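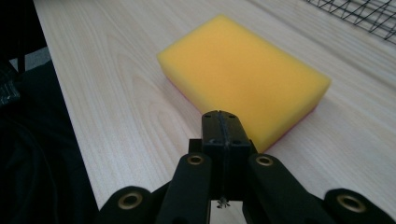 The black gripper, fingers closed, in front of the test sponge.

Two grippers, one sponge

A kitchen sponge is harder on a gripper than it looks. It squashes, it drags on wood, and a tight squeeze can hide a poor grip until the arm moves.

Bronisława Ostrowski has been comparing two hand-held grippers at Malham, a small workshop that fits tools for packing lines. The black one is the Hosmont, with narrow fingers that shut to a squared tip. The green one is the Melent, which carries wide, boxy pads. Each did 200 pickups in October, all by hand.

The Hosmont dropped the sponge 30 times, mostly when it was picked up by a corner. Ostrowski likes it anyway for small parts. "I can see where the tip is going," she says. "With the wide pads I have to guess a little."

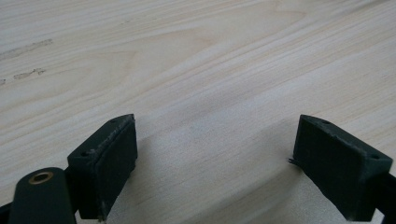

Green finger pads, open over the table. The left one is scuffed along its top rim.

The Melent held better on soft things but tires the hand sooner. It weighs 754 grams, 132 more than the Hosmont. Its pads are held on with screws, and Ostrowski wants a spare set before the next round.

That round will use a Czerwiński arm, with both grippers mounted in turn and the same sponge on the table.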